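How to Hang a Cat Shelf That Holds a Heavy Cat

I put up six wall shelves for my cats last April, and the first one came right back down with a chunk of drywall attached. So this is how I do it now! You'll need a stud finder, a level, a drill, and some decent brackets (mine are the Skovmont ones, the long kind).

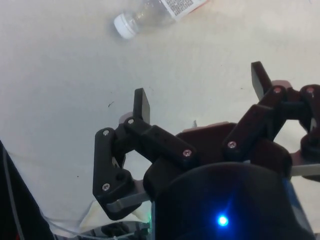
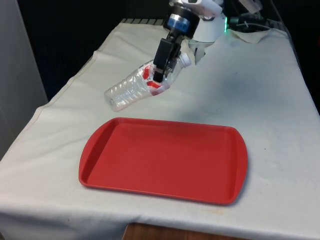 Start by finding your studs and marking both edges of each one with pencil. I go over the wall twice, the second time from the opposite direction, and if the marks don't match I do it again. Drill your pilot holes in the middle of the stud, a little narrower than the screw.

Get the back bracket screws in loosely, set the level on top, then tighten everything up. Leave the shelf board off until the brackets feel solid. I hang on them with both hands for a bit, which looks ridiculous, but I'd much rather it was me than the cat.

For spacing, I leave 300 mm between one shelf and the next going up, and a bit less for my older girl, who likes to step instead of jump. Then glue or staple carpet to the top (wrap it around the front edge, they grab there when they land) and trim the back so it sits flush with the wall.

Check the screws again after a week. Two of mine needed another quarter turn.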